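3. Setting the finger height

Now for the fun part: teaching the Dodo arm where the board is! Take your time here, as every push the arm makes later depends on it.

1. Lay the wooden board flat on the perforated table, with its front edge by the two bolts.
2. Choose the slow speed and jog the finger down over a clear patch of wood.
3. Stop 3 mm above the surface and press Save Height.

Caution: keep your hands off the board while the arm is live.

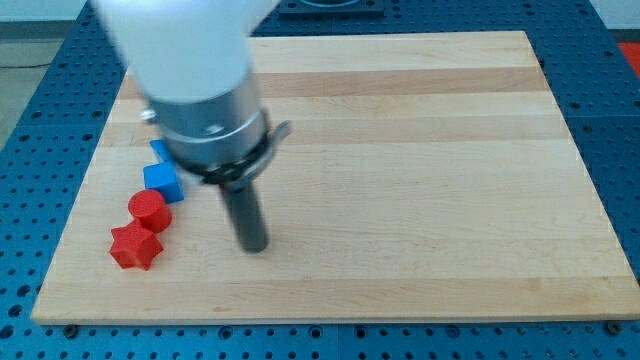

4. Jog to each corner in turn and check the gap with the feeler gauge. If it drifts by more than 2 mm, level the board and save again.
5. Run Program 11 and watch it go. It's a lovely smooth sweep when the height is right!

Note: a fresh finger needs a new saved height, even if it looks just like the old one.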